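I gave up coffee in July and switched to tea, mostly because I was sleeping badly. I had been drinking 5 cups a day, the last one usually after dinner. My neighbor Ferhat Uçar told me to try stopping for two weeks before I bought a new mattress. The mattress I wanted cost 2091 dollars, so I tried it.

The first three days were bad. I had a headache from mid-morning on and was short with people at work. By the weekend that had passed and I was mostly just bored. I missed having something to do at ten o'clock more than I missed the coffee.
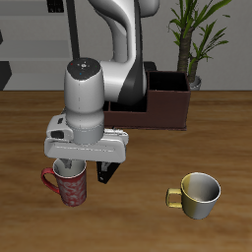

Tea took some learning. I started with a black tea from the grocery store in Isthorpe and left the bag in far too long, the way my father did. Ferhat gave me some loose leaf and told me to use 300 ml of water and take the leaves out after four minutes. It was much better. I also stopped using my big travel cup, which kept the tea too hot to drink for an hour. A red mug with white swirls at a wooden table suits me fine, and I sit down to drink from it now – I never did that with coffee.

The sleep did improve. I used to wake at three and lie there until the alarm. Now I wake up maybe one night a week, and I can usually get back to sleep if I leave the phone alone.

I had one coffee on Tuesday at my sister's place. It tasted good and my hands shook a little afterward. I still have half a bag of beans in the freezer and haven't decided what to do with it. The mattress can wait until next year.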